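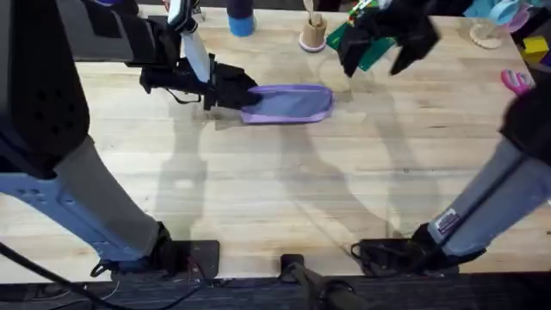
A purple pouch on a butcher-block tabletop, with robot arms at either side.

Clallmont landlords discover the price cut

November 12, 2025

Renters in Clallmont have waited a long time for some good news, and this week they got a modest helping of it. Asking rents on one-bedroom apartments slipped 3 percent between September and now, according to listings site Zumby, which tracks the city block by block and emails you about it whether you asked or not.

The drop is sharpest in the Navarrete district, where three new buildings opened within sight of each other and are now competing for the same tenants. The largest, Furkon Place, has 90 apartments and has leased 55 of them. The other 35 come with a free month, a waived pet fee and what the leasing office calls "a curated welcome experience." Callers are told this is a tote bag.

Older buildings nearby have been slower to take the hint. Several are still advertising at last spring's rates, with the word "charming" added to the listing. One walk-up on the district's east side has been "just reduced" since the summer, by an amount that would cover lunch if nobody ordered a drink.

Would-be buyers shouldn't get too excited. Home prices in the city haven't followed rents down, and houses priced sensibly still go quickly - the others sit there collecting open-house flyers.

Zumby expects rents to stay soft through the winter, when few people want to carry a couch up icy steps. Furkon Place says its free-month offer ends soon. It said the same thing in September.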